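Intro to Automation, Unit 4 – Can they do the chores yet?
Notes by Lutfa Debnath, Civinmont evening course

Short answer: some. Depends which chore and who set up the room. Read the Dursun handout first if you missed last time.

Things that mostly work now: flat floor vacuuming, lawn mowing, moving boxes of one known size from A to B. Shop floor is ahead of the home – same part, same spot, same light, all shift long.

Things that don't, or not well: folding mixed laundry, loading a dishwasher somebody else half filled, wiping.

Wiping gets its own section becuase people always think it's the easy one.

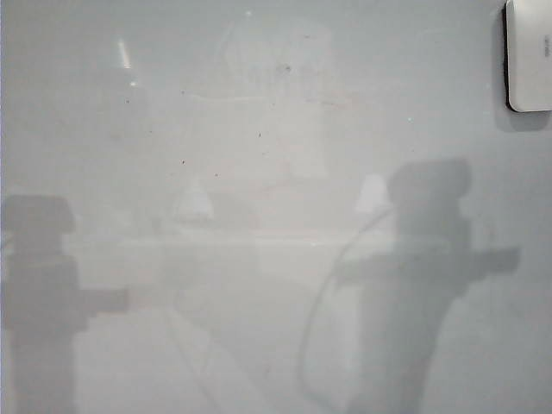 Wiping = contact + coverage + knowing when to stop. Contact: press too light and nothing comes off, too hard and you stall or slide. Coverage: easy on paper, go back and forth. Knowing when to stop is the hard bit. On a glossy white surface the dirt is a few small dark specks, and the same surface also shows you lights, a cable, blurred dark shapes of two robot arms. Which of those is dirt? You know at a glance. A vision system has to be taught that a reflection shifts when the viewpoint does and a speck stays put. Matte tabletop – much easier, try to remember that for the assignment.

Sevim Baysal's point from the Stovonton visit: a shop can just change the surface. Or the lamp. Or pay for a wipe that goes over everything 3 times whether it needs it or not. At home you can't ask people to repaint teh kitchen.

Also success rates. 50 good wipes out of 100 is a fine lab result and a useless cleaner. Ask who picked the 100, and who reset things in between.

For next session
– pick one chore at home, write down every step incl. the ones you do without thinking
– mark the steps where you look, and the steps where you feel
– read the Zumasia case, skip the costs part

Half a page is plenty. Bring it on paper pls, projector is still out.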